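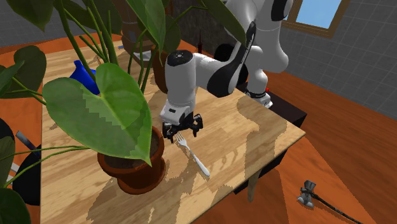 **Figure 3.** Simulated tabletop grasp of a fork, open gripper above the tines, with a potted plant beside the target.

### 4.2 Grasping thin objects in cluttered scenes

The second part of the review covers the grasp module of Plakden, a commercial simulation kit sold as a yearly license with a scene library, a set of arm models and a planner. We bought the standard license in May and used it as shipped, with the default contact settings. The vendor, Tanex, answered two support requests during the work but had no part in the design of the tests and did not see the results before submission.

Flat metal cutlery was chosen as the target class for this section. A fork on a table is a hard case for a two-finger gripper. The object is low, the fingers must close near the surface without pressing into it, and the tines give a poor contact patch if the grasp lands too far forward. The kit's documentation lists cutlery as supported. Figure 3 shows a pre-grasp pose over the tine end of the fork. The planner may propose a grasp anywhere along the object, and we did not restrict it to the handle.

All scenes in this section come from the household set in the library. We used scenes with large-leaved plants on or near the table, as these load the two parts of the kit that a buyer is most likely to depend on: the collision checker and the renderer. Leaves hide parts of the arm and the tabletop from many viewpoints, and the shadows they cast break up the wood grain around the target. A detector trained on plain backgrounds tends to do badly under such conditions. For comparison we ran the same targets in Cao, an open scene set with bare tabletops and even lighting.

In total we ran 3,602 grasp attempts across the two scene sets. Each attempt started from a fixed home pose, with the target placed at random within reach of the arm. An attempt was scored as a success if the object was lifted clear of the table and held for 3 seconds. Attempts in which the planner returned no path were counted as failures and were also logged separately.

Success was lower in the cluttered scenes than on the bare tabletops, as expected. Most of the gap came from planning. The collision checker treats foliage as rigid, so a leaf hanging into the approach path blocks it in the same way a wall would. The kit has a setting for soft obstacles, but in the version we tested it applies only to cloth. Tanex confirmed this in reply to our first support request. Users who work with plants will need to either remove the leaf meshes from the collision layer – a manual step for each scene – or accept the lost attempts.

Failures after a valid plan fell into 2 groups. In the first, the fingers closed on the tines and the fork turned in the grip during the lift. In the second, one finger touched the table before closing and pushed the target out of reach. The second group nearly disappeared when we raised the minimum finger clearance from its default. We suggest that new users change this value before running anything flat.

Rendering was the strongest part of the kit. Shadows followed the arm and the plants correctly at every pose we checked, and glazed and metal surfaces kept stable highlights between frames. Rendering was also the slowest part. With full shadows on, image output took longer than physics and planning together on our workstation, and turning shadows off removed much of the visual difficulty that these scenes are meant to provide.

We also exported a subset of the scenes to Torneck, the format used by our own training code. Geometry and joint limits came through intact. Friction values did not, and had to be entered again by hand. The export tool gives no warning when this happens, and we found the problem only after objects began to slide on level tables. Our second support request concerned this fault, and the vendor has listed it as open.

Section 4.3 repeats the test with deformable targets, using the raised clearance value throughout.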